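In Defense of the Plastic Plate

Every August my sister and I clear out our kitchens together, and every August we argue about plastic plates. She wants them gone. I want a short stack kept within reach, in colors that don't match. I've been losing this argument for years, so I'm writing it down where she can't interrupt.

Her case is easy to state. Plastic scratches, it looks cheap next to real dishes, and a grown woman should own one good set. She has one. It came from Tovetti, it's white, and she paid 286 dollars for it. I've eaten from it many times and have no complaint, except that everyone at her table eats like they're in a museum. Her boys get handed a folded towel to set the plate on.

My own cupboard has Kubíček stoneware on the upper shelf, left to me by an aunt. Below it are the plastic ones, bought a few at a time. I reach for the lower shelf nine times out of ten. A plastic plate weighs almost nothing. It goes out on the porch or under a sliced tomato while I look for the salt, and if it falls I pick it up.
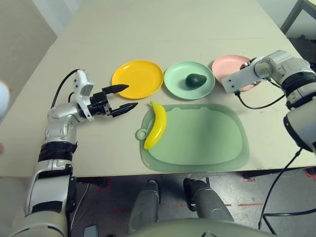
Color is the part my sister laughs at, and it's the part I feel most strongly about. When the plates are different colors you can give them jobs without saying much. Fruit goes on the green one. Peelings go on the yellow one. A five-year-old can follow that. Try telling a five-year-old to put the avocado on the second white plate from the left.

Hiyori Uchida, who taught the home cooking class I took at the Brakdale community center, set every station this way. Each of us got a board and a few colored plates, and nothing was cut until the food had a place to go. I thought it was fussy for the first two weeks. Then I noticed I'd stopped piling things on the corner of the board and chasing them across the counter with the back of the knife.

The board should be plastic too, for the small jobs. I know people love a thick wooden one. I own one, and I use it for bread and for squash. But for a banana or half an avocado I want something thin that I can lift with one hand and rinse. A hole to hang it by is worth more to me than a nice grain.
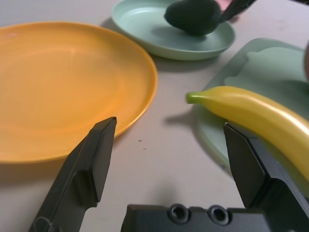
Orange plate, green plate with an avocado, and a toy banana on the board.

I'd say the same about play food, by the way. Leave it in the kitchen. Children who want to help will want to help at the worst possible time, and a toy banana on a real cutting board keeps them at the table with you – far better than a toy stove in another room. They learn where things go before anyone has to worry about a blade.

There are things plastic can't do. I don't put it in the microwave and I don't put hot oil near it. Turmeric will stain a pale plate for good. The Posero set I bought first went cloudy, and I threw it out without much regret. If you have people over for a proper dinner, use the good dishes. That's what they are for.

But most meals aren't dinners. Most are somebody standing up with a piece of fruit, or a child who wants lunch cut into smaller pieces. My sister can keep her white plates and her folded towels. I've told her that if she throws out her old pink and yellow ones again this summer, she should leave the bag on my porch first.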